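Judmont Stores Course, Unit 2
Mixed small goods: bins, sorting, put-away
Handout, August intake (replaces the old Mistden sheet)

Bring this to the practical. Pencil not pen on the tally cards.

1. What counts as mixed smalls
Anything that fits in one hand and doesn't have its own carton. Loose toys, tape, sponges, bath stuff, odd parts, single returns. If it takes two hands it goes to the bulk shelf, not your problem this unit. Glass and anything sharp = separate tray, always.

2. Bin types
Open metal bin, gray. Hard sides, doesn't flex, easy to wipe out. Noisy. Small round things roll to the low corner if the bench isn't level.
Folding crate. Good for moving stock, bad for sorting, things catch in the slots.
Cardboard tray. One use then flatten it. Don't stack them full.
For the exercise everyone uses the open metal kind.

3. How full
Less than you think. One layer, floor of the bin still showing between items. Once things sit on top of each other you pick slower and miss the flat ones underneath. The Prosside stockroom holds 4,000 lines of smalls and they still work one layer at a time on the sorting bench. Remember this for the test, it comes up.

4. Order of picking
- look first, hands out of the bin
- anything standing alone comes out first
- then pairs that touch: take the one with a free side
- round things last if they are wedged, first if they can roll
- flat things, slide to the wall and tip up
Don't dig. Don't tip the whole bin out on the bench either, we lost half of last year's session to that.

5. Items that touch
Most mis-picks come from here. Two things close together get lifted as one, or the second gets knocked across the bin and you have to start your look again. Come straight down from above, grip the sides that are clear. Soft items squash so grip lower than feels right. Blocks with rounded corners slip if you hold them by the corner, go for the flat faces.
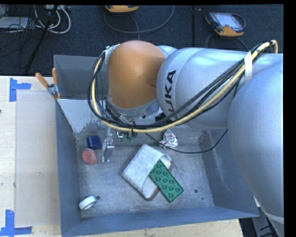
Fig. 1. Dark blue block and pink roll-like item, almost touching. See section 5.

Work out your pick order for Fig. 1 and write it in the margin before we start. Which one has the freer side? Compare with your neighbor.

6. Practical
Work in pairs, 36 items per pair, 2 rounds. First round no clock. Second round timed, same items, swap roles. One picks, one tallys. Drops count as a miss even if you catch it.
Wipe the bin between rounds, crumbs and tape bits throw off the count.

7. Reading
Younis workbook, the chapter on bench layout. Skip the part on labels, we do taht in Unit 3.

Tally cards go in the tray by the door on your way out, names on both.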